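Section 5: Teaching your first soft grab

OK, so if you followed section 4 your Telletero arm is bolted to the rail, the wrist camera is plugged in, and the Mallton software sees both of them. Nice work, the wiring is the dullest part of this whole guide and it's behind you! Now we get to the fun bit, which is teaching the thing to pick up something floppy.

I know the box has a picture of the arm holding a wooden block. Blocks are fine and I did them for a whole weekend, but most of what people write to me about is cloth and straps and bags, so that's where I spend my time in this section. If you only want blocks, skip ahead to section 6 and come back some other day.

Before you start

You'll want the arm powered on and homed (the little chime, then the steady light). Have your soft thing within easy reach of the gripper, and keep the stop button on your side of the table. I mean really on your side. Mine used to live behind the arm and I had to lean over it to hit it, which is a silly way to use a stop button.

Caution: keep hair, sleeves and lanyards away from the fingers. They don't close very hard on the default setting but they do close quickly, and they will happily grab your cuff.

5.1 Set up the gripper

1. Open Mallton and click the Hand tab. If it's grayed out, the arm isn't homed. Go back and home it.

2. Set Grip to Soft. The number box next to it should jump to 4. Leave it there for now, even if it looks low to you.

3. Set Speed to Slow. I know, I know. You can turn it up later.

4. Press Test Close with nothing between the fingers. They should meet evenly. If one gets there first, loosen the finger screw a quarter turn, press Test Close again, and tighten it while they're shut.

5. Turn on the wrist camera view and drag that window somewhere you can see it without turning your head. I put mine right over the Hand tab's help text, which I've read enough times.

Note: the camera view lags a tiny bit behind the arm. You get used to it after a few grabs, but for the first ones move a little, wait, then move again.

5.2 Line up and grab

6. Hold the handle and steer the gripper toward your target. For a strap, come in so that the strap runs between the fingers. For cloth, go for a fold. A flat piece of cloth is miserable to pick up and you'll end up poking the table.

7. Stop when the target gets big in the camera view. With cloth it can get very big indeed.
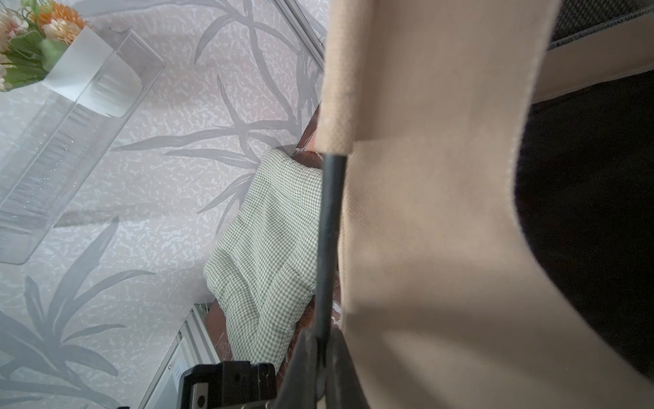
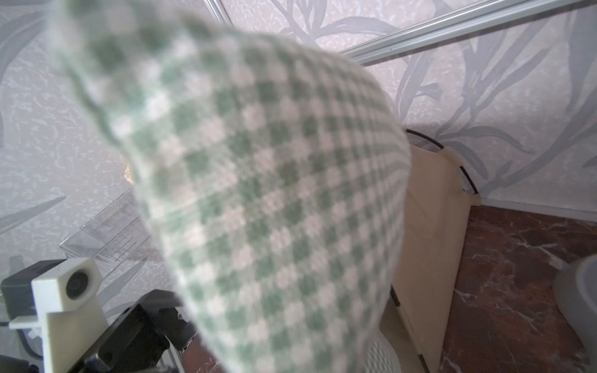
Mallton saves a pose every time you press the blue button on the handle, and I'd press it at three moments: just before the fingers close, right after they close, and once the thing is up where you want it. If you only save the last one, the arm takes the shortest path there on playback and plows through whatever is in between. The checked cloth fills so much of the second view that I steer by the wall and the metal bar behind it, and I'd suggest you pick out something fixed in your own background to do the same. The strap is easier going, being thin and dark against that beige panel, so if you're nervous, start with a strap.

8. Press the blue button once (pose saved, one beep).

9. Squeeze the trigger gently until the fingers close, then press the blue button again.

10. Lift slowly, and press it a third time when you're happy.

11. Click Save Run and give it a name you'll understand next week. I have a run called "good one maybe" and I have no idea what it does.

Caution: don't yank. If something is caught, open the fingers first and back the arm straight out. Pulling sideways with the grip closed can slip the finger belt, and putting that belt back on is an evening I wouldn't wish on you.

5.3 Play it back

Put everything back the way it was before step 6 as best you can. It doesn't have to be perfect with a strap, but cloth is fussier, and I find it helps to make the fold a bit taller than it was the first time. Click Play Run, put your hand near the stop button, and watch.

If the arm gets to the right spot but closes on air, your first pose was too far out. Open the run, click pose 1, and use Nudge to bring it in. Five clicks at a time is plenty, then play it again.

If the fingers close and the cloth slides out, bump Grip up to 5. I have never needed more than that for fabric. My friend Raghda Hourani runs hers higher for heavy canvas and seems happy, but she also has the rubber finger pads from Tannous, and I haven't tried those yet.

If it drops things halfway up, check Speed before you touch anything else. People turn that up early (me included!) and then blame the gripper.

If Mallton tells you "run too long," you've probably leaned on the blue button and saved a heap of extra poses. The limit is 900 and you really shouldn't be anywhere near it with one grab. Delete the extras from the bottom of the list upward, as the numbers shift when you delete from the top and it gets confusing fast.

5.4 Keeping your runs

Runs are stored on the arm itself. They survive a power cut but they don't survive a factory reset, which I learned in July with over 11 of them on there. Click Export All now and then and keep the file on your computer somewhere. The file is small, so just do it whenever you think of it.

You can share an exported run with someone else who owns the same arm, too. Elie Twal sent me one for pulling a tea towel off a hook, and after some nudging it worked on my bench. You do have to redo the first pose, every time, for every table. The other two usually only need a click or so.

When you're done, send the arm home with the Park button before switching off at the wall. If you cut the power while it's up in the air it sinks down on its own, slowly, onto whatever is underneath.

Section 6 goes over blocks, cups and other stiff things, and uses the same three poses with Grip set to Firm.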